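Open day at Nitstead: how the house rules work when people record the tasks

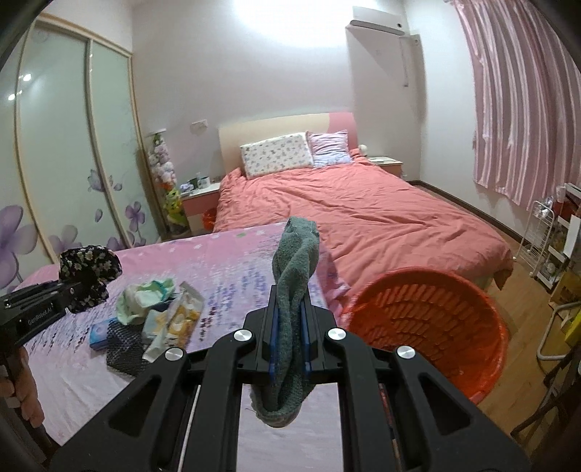 Pruvero runs its household recording programme out of a converted dairy at Nitstead, and in October it opened the building to anyone who had signed up in advance. I went mainly for the rules. My own work is in writing site procedures for a small automation firm, and we have been asked to draw up something similar for teams who collect handling data in people's homes with hand-held grippers.

The day started at 11 with a short talk in the old milking hall. Pruvero's programme is called Berisha, and it covers laundry, bed making, tidying and simple kitchen work. Operators go into lived-in rooms and do the jobs with a gripper in the hand, and the recordings are used later to teach robot arms. The talk skipped the teaching side almost completely. It went straight to the working code, a seven-page document pinned up in every room we saw and handed out at the door.

The first page deals with consent. The householder signs for each room, not for the whole home, and can take a room off the list at any point, including afterwards. Recordings from a withdrawn room are deleted within 7 days. Post, photographs of family, medicines and anything with a name or address on it are put away by the householder before work starts. Operators may not do this for them. If an operator finds something of the kind during a task, they stop and the recording is marked for review.

The second page is about leaving rooms as they are. Pruvero does not want rooms cleared to bare surfaces. The code says ordinary clutter stays where it is unless it is a hazard, and it gives a list of what counts as one: glass on the floor, trailing leads, hot drinks within reach of the working area, open blades. Mugs on a bedside table away from the work are allowed. A bag on the floor is allowed if it is outside the walking line. I had expected something stricter, and I asked about it. The answer was that strict clearing had been tried at their Utwood site and the rooms all ended up looking alike.

Soft items get a section of their own, and I found this the most useful part. Towels, clothes and bedding are handled in the state they are found in, bunched or twisted, and are not flattened out first. The jaws take hold of cloth only. An operator must not close them on a zip, a button or a buckle. Cloth must be lifted clear before it is carried, so that it doesn't drag across other things on the bed. The basket goes on the floor, on the same side as the operator, and is not placed on furniture. A dropped item is picked up with the gripper and the recording carries on. Operators are told not to start again, and not to use a bare hand to help.

There is a checking routine for the grippers. Before each session the pads are looked at for splits and wiped down, the bolts are tested for play, and the jaws are opened and closed fully 11 times with nothing in them. Pads are changed after 2000 closes whether or not they look worn. I would like to have seen figures behind that number, but none were offered. Where an operator works with one gripper in each hand, both are checked and both are written in the log. If one fails, neither is used.

Hygiene is covered in half a page, and it could do with more. Pads are cleaned between homes, and between the kitchen and any other room in the same home. Used laundry and clean laundry are never handled in the same session. There was nothing in the copy I was given about pets or about people with skin allergies. I raised this at the end and was told it is being looked at for the next version.

We were then taken upstairs to the review room, where recordings are checked before they go any further. A reviewer watches each one through and fills in a single sheet. The sheet asks whether the task was finished, whether anyone who had not signed came into view, whether a screen or document could be read, and whether the operator broke any of the handling rules. A broken handling rule does not mean the recording is thrown out. It is kept and labelled, and the operator gets a note. A privacy breach does mean it is thrown out – there is no second opinion on that one.

Sessions are capped at 300 minutes a day for each operator, with breaks counted separately. Wrist strain was given as the reason. Operators swap between standing and kneeling tasks, and low beds are not done twice in a row. Anyone can call off a session without giving a reason, and the householder has the same right.

Lunch was sandwiches in the hall, and the afternoon was a repeat of the morning for a second group. I stayed for the questions. Most were about insurance. Pruvero pays for damage to anything in a signed room, and the householder does not have to show who caused it.

Copies of the code can be had by writing to the Nitstead office. Parking is at the back of the dairy, through the second gate, and the lane floods after heavy rain. The Utwood site is not open to visitors at present.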